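Déshumidificateur Stistinholm — notice d'installation
Section 3 — Mise en place et premier démarrage

Version novembre 2018, remplace la feuille volante livrée avec les premiers appareils. Relecture : Tuulikki Rautiainen. Traduction : Arnaldo Pinheiro.

Avant de commencer. Appareil resté debout pendant le transport ? Bien. Couché, même une heure dans le coffre : le remettre droit et attendre une nuit complète. L'huile du compresseur doit redescendre. Pas de branchement pendant ce temps, même « juste pour voir ».

Vérifier le contenu du carton : l'appareil, le bac, le filtre (déjà en place, sous film plastique), le tuyau de vidange, le collier, la clé de purge. Pièce manquante — écrire à l'atelier de Dillcombe avec le numéro de série, étiquette à l'arrière.

Choix de l'emplacement

1. Sol plat et dur. Parquet, carrelage, béton, tout va. Tapis épais à éviter, l'appareil penche et le flotteur se coince.

2. Laisser 300 mm libres derrière la grille d'aspiration et 200 mm de chaque côté. Au-dessus, rien du tout. L'air sort par le haut, un rideau qui pend suffit à tout bloquer.

3. Pièce fermée. Portes et fenêtres comprises, trappe de visite aussi. Sinon on assèche le jardin.
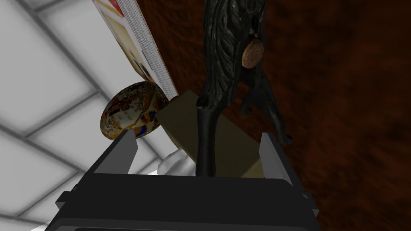

Pour les caves, compter un temps de séchage plus long au début. Les murs rendent leur eau petit à petit et le taux remonte dès qu'on arrête. Normal. Laisser tourner en continu la première semaine, ensuite seulement passer en mode automatique.

ATTENTION : ne pas installer dans une salle d'eau à portée de la douche ou de la baignoire. Pas de rallonge enroulée. Pas de multiprise partagée avec un radiateur.

Montage du filtre et du bac

4. Ouvrir la grille arrière (deux clips, tirer vers soi). Sortir le filtre, retirer le film plastique. Oubli fréquent : appareil bruyant, débit faible, odeur de chaud.

5. Remettre le filtre, côté mailles fines vers l'intérieur. Refermer jusqu'au clic des deux clips.

6. Glisser le bac bien à fond. Le voyant rouge s'éteint. S'il reste allumé, sortir le bac et regarder le flotteur, il doit bouger librement. Ne pas retirer le flotteur, ne pas le bloquer avec du ruban adhésif (on en reçoit encore comme ça au service après-vente).
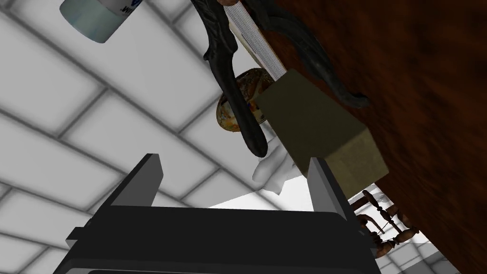
7. Vidange continue, facultatif. Retirer le bouchon à l'arrière, visser l'embout, serrer le collier à la main. Le tuyau doit descendre sur toute sa longueur. Un point haut et l'eau revient dans le bac.

8. Garder le bouchon. Il sert au stockage. Le scotcher sous l'appareil, par exemple.

Premier démarrage

9. Brancher directement sur une prise murale avec terre. Bip court, l'écran affiche le taux d'humidité de la pièce. La valeur bouge pendant les premières minutes, ne pas s'y fier tout de suite.

10. Appuyer sur Marche, puis régler la consigne avec + et –. Pour une pièce à vivre, laisser le réglage d'usine. Pour un local avec des livres, des meubles en bois ou des instruments, descendre par paliers sur plusieurs jours. Un séchage trop rapide fend le bois.

11. Le ventilateur part en premier, le compresseur 3 minutes aprés. Ce délai revient à chaque remise en route. Ne pas couper et rallumer pour « aider », le compte repart à zéro.

Note : première eau un peu trouble dans le bac, c'est de la poussière d'atelier. Vider, rincer. Eau impropre à la consommation dans tous les cas, plantes comestibles comprises.

Note 2 : en pièce froide, l'appareil dégivre tout seul. Le compresseur s'arrête, le ventilateur continue, symbole flocon à l'écran. Rien à faire.
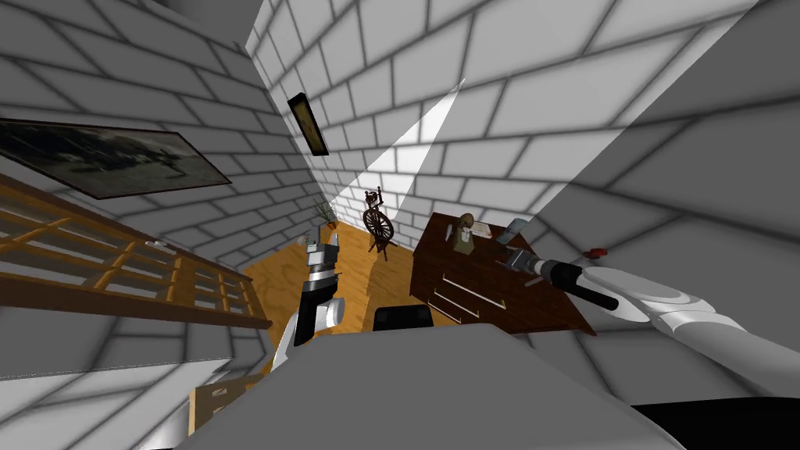
Entretien courant : filtre à l'aspirateur toutes les deux semaines, plus souvent s'il y a des travaux ou des animaux. Si besoin, laver à l'eau tiède sans produit, bien laisser sécher. Jamais de sèche-cheveux. Remplacer le filtre au bout de 1000 heures, le compteur est dans le menu Service (appui long sur Minuterie). Remettre le compteur à zéro ensuite, sinon le rappel reste affiché.

Carrosserie : chiffon humide, c'est tout. Débrancher avant.

Stockage : vider le bac, tuyau démonté et égoutté, bouchon remis, appareil débout sous une housse qui respire. Un jour de ventilation seule avant de ranger.

En cas de panne, voir le tableau de la section 4 avant d'appeler. Pièces détachées et filtres : Danilo Evangelista, comptoir Pîrvu. Préciser le modèle et si possible joindre une photo de l'étiquette.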